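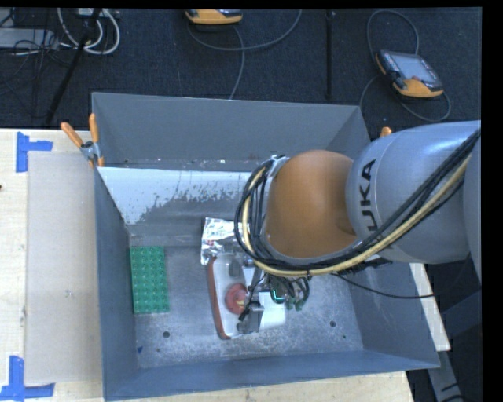
3.2 Condition of the bins and surface wear

The second part of the study concerns the bins themselves. In the literature on returned goods the container is usually treated as a given volume with a given price, and its inner surface receives little attention. In our visits to the Prerstead depot we found that the surface was the first subject which the sorting staff wanted to discuss. They spoke of it before they spoke of weight, height or noise.

All bins in the study were of the same general type, a deep open metal box with a high back wall and a lower wall at the front. The low front makes it easier to reach the goods at the bottom, but it also means that most contact happens in the same zone. Figure 3 shows one bin with only a few goods left in it.

Figure 3. Interior of a gray metal bin. The floor is bare, with scuffs and pale speckles. On the sloped panel below the back wall the pale coating is worn away along the lower edge and the darker metal is exposed.

We inspected 84 bins between the spring and September. For each bin we recorded the state of the floor, the four walls and the sloped panel, if there was one. We used a simple scale with three grades: coating complete, coating broken, and coating absent. The grade was always given by two persons separately. When they did not agree, the bin was looked at again by Margus Tamošiūnaitė, who had not taken part in the first inspection, and this third grade was kept. Such a third inspection was needed for nine bins.

The sloped panel deserves a separate remark. It was added by the supplier, Trikotmont, so that small goods would slide toward the center and would not collect in the corner under the back wall. For boxes with flat sides this works as planned. Soft packages and thin plastic goods behave in a different way. They slide well on a complete coating, but they stop at the line where the coating ends. A ragged edge of this kind was typical for the older panels, and the staff at Prerstead called it "the shore". Goods which stop there must be moved by hand or with a hook, and this adds to the sorting time which we report in Section 4.

On the floor of the bin the loss of coating had less effect. The goods lie flat there and do not need to slide. A bare floor was even preferred by several sorters, for the reason that translucent packages are easier to notice on dull metal than on a shiny surface. We did not plan to measure this preference, and we mention it only as an observation. White goods with plain sides were seldom named as difficult on any floor.

In total 554 items were followed from the moment they entered a bin until they were taken out. Of these, 282 were placed in bins with a broken or absent coating on the panel. The items were ordinary household goods in their retail packages, and we did not select them by shape. Damage was recorded only when it was visible on the package itself - scratches, torn corners or marks of gray dust. Marks of gray dust were wiped with a white cloth before grading, in order to separate them from real scratches.

Our method follows Lapiņa in the grading of surfaces, with one change. Lapiņa treats the rim as part of the wall, whereas we recorded it separately. On our bins the rim of the front wall is touched many times during a shift, and its wear says little about the wall under it. The depot at Buken, where the bins are of another type and stand on the ground, was left out of this comparison and is discussed in Section 5.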